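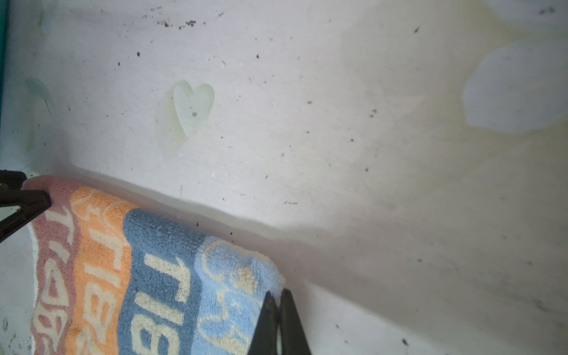
About Rellell

Welcome, and thank you for stopping by! Rellell is a family laundry and linen service based in Vamholm, and we have been washing, drying, folding and bringing home other people's towels for longer than either of our founders likes to admit. If you have a basket that never seems to get to the bottom, or a hall closet that you open with one hand while holding the other hand up to catch whatever falls out, then you are very much the kind of person we had in mind when we started.

How we got going

Wanda Greenberg grew up above a dry cleaner's shop and swore she would do something else with her life. She did, for a while (school bookkeeping, mostly), until a neighbor with new twins asked if she might take a load or two off her hands. One load became four, and four became a standing arrangement with most of the street. That January she rented our first room on Mishra Lane, 470 square feet with a deep sink, a long table and a radiator that knocked.

Wilmer Londoño came in to fix the radiator and stayed to talk about towels. He had spent 25 years looking after the linen at a lakeside hotel, and he had strong feelings about the way Wanda was folding. They still don't agree about bath mats. He joined the business that spring, and the radiator still knocks.

What we do

Most of our work is household wash: towels, sheets, baby blankets, kitchen cloths, the good napkins you only remember the day before company arrives. We pick up, we launder, we fold, and we bring everything back ready for the shelf. We also look after the towels for two swim schools and for Botance, the garden spa across the river, whose white robes have taught us a great deal about clay stains.

What we are fondest of, though, is children's things. There is something very cheerful about a pile of towels with bright bands and animals on them, and the little ones are often particular about how they come back. One of our longtime customers has a daughter who wants the face on her towel to be on the outside of the fold, so she can see who it is when she opens the cupboard. We wrote that on her family's card, and it has been done that way ever since.

About the folding

People do ask about it, so we may as well tell you. A terry towel is thicker than it looks and likes to go its own way, especially a colorful one with woven letters, where the pattern can pull your eye off the edge. Wilmer's rule is to find the corners first. Pick up two that belong to the same side, hold the towel out between them and let the rest hang until it settles. Then bring corner to corner, lay it down on a clear table, and smooth from the fold toward the hem.

After that it depends on your shelf. We ask every new household how deep their closet is, and we fold to suit. Thirds for a narrow shelf, a plain half and half again for a deep one, and rolled if you keep your towels in a basket by the tub. If you have no idea how deep your closet is, that's fine too, we will send you home with a paper tape measure.

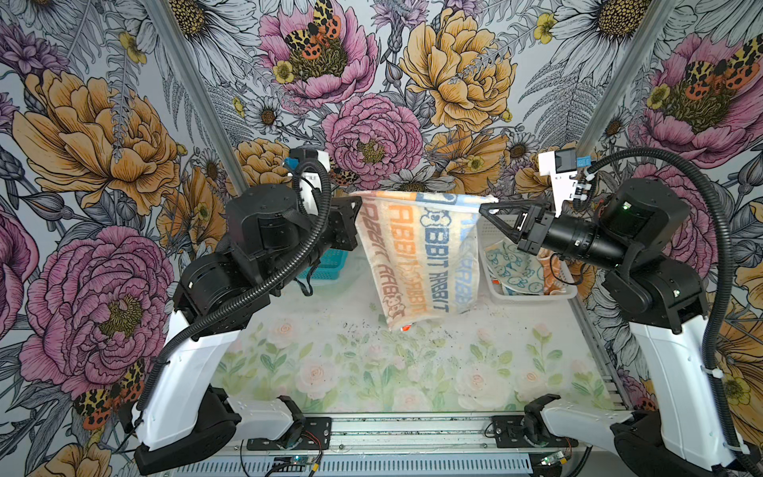

The rabbit towel, held by its upper corners, with a white basket behind.

A few things we care about

We like plain soap and not too much of it. Fabric softener makes terry feel lovely for a week and then it stops drying you properly, so we leave it out unless you ask. We keep each family's wash separate from start to finish, and we would sooner bring something back a day late than bring it back damp.

We also mend. A loose hem or a pulled loop gets seen to before it goes back in the bundle, and there is no charge for the small stuff. If a towel has truly reached the end of its days we'll tell you kindly and ask what you would like done with it. Many go to the animal shelter in Vamholm, where nobody minds a frayed edge, and some go back to their owners anyway. We understand. Wanda still has the one she took to summer camp.

Coming to see us

You are welcome to drop in at 2908 Mishra Lane whenever the lights are on. Pickup is free within 30 miles of the shop, and we can usually fit a new household in within the week. Bring a bag, a basket, a pillowcase stuffed to the top, whatever you have. Tell us about your closet, and do tell us if there is a favorite towel that has to be back by bedtime. We'll write it on the card.

Wanda, Wilmer and everyone at Rellell

Page last updated 2/10/20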